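# Grikorer Hand-Held Gripper Kit: Review for School and College Clubs

Reviewed for the Medrano Student Robotics Club by Kinga Bodnár, 19 March 2024

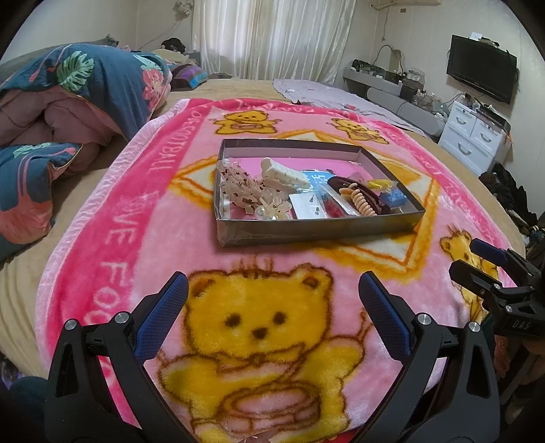 The Grikorer kit was assessed over one club term as a teaching tool for members aged 14 to 18. The club's project asks students to record small household sorting tasks by hand, at home, and to use the recordings later in their coursework. Items are chosen by the students themselves. A shallow box of hair accessories, set on a patterned blanket, is typical of the harder assignments: a glossy white claw clip, a coiled hair tie and several pieces in shiny clear plastic lie close together, and the small white card with its two tiny metallic pieces calls for a very careful approach from the jaws.

## Build and handling

The kit costs 254 euros per unit and is supplied part-assembled. Our students completed the remaining work in a single session with the printed guide, although the section on aligning the finger pads should be rewritten. The matte black linkage arms are stiff and the textured pads hold smooth plastic well. Thin, flat objects remain difficult. Members with smaller hands reported tiredness after long sessions, and we now limit each turn to 20 minutes.

## Recording and software

Recordings are managed through Distix, which is included for the first year. The club stored 158 recordings during the term, of which four had to be discarded owing to faulty time stamps. Search is slow, and there is no means of adding a teacher's comment to a student's file – a serious omission in a product sold to schools. Clear wrapping caused more trouble than any other material, as reflections confused the object labels.

## Comparison with the Gokix

The club previously used the Gokix, at 181 euros. It is lighter and easier to clean, but its pads wore through after almost 2,000 grips and replacements were slow to arrive. The Grikorer pads show little wear so far.

## Recommendation

The kit is recommended for clubs with a member of staff able to supervise the first build. Groups working mainly with cards, paper or other flat items should borrow a unit before ordering. Spare pads should be bought at the same time, as the supplier charges separately for delivery.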